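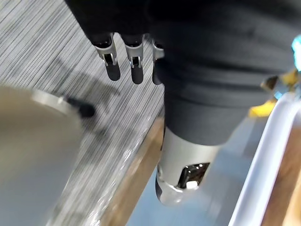
Jabari Mosoti – bench notebook, Niltmont mastering room
Dec 1, 2022

Hodari EP, side A, third attempt. The label wants it louder. The label always wants it louder, and has now said so in an email with the word "punchy" in it twice.

Started from Xiuying's flat transfer and left her levels alone. The kick and the bass synth are both camped out at 80 Hz, so every drop turns to soup. Cut 2 dB there on the bass only, and the kick came back from the dead. Also took a little out at 400, where the vocal was honking. Yaqin listened from the couch and said it sounded "less like a phone call." Taking that as approval.

Track two still has the click at the top of the breakdown. Kęstutis swears it's in the original session and is part of the art. Asked him to ask the band. The band thought it was our fault.

Limiter: tried the Gowda preset first, hated it, went back to the slow release. Cymbals breathe again. The last chorus still pumps a bit when the pads come in – left it, may regret it on headphones.

Vinyl cut goes to Kallden in February. They want the low end in mono and the sides kept short, so the eight-minute closer needs a talk with somebody. Hanyu has the band's number.

Bounce saved as job 3080, pass C. Pass B is the bad one. Do not send pass B.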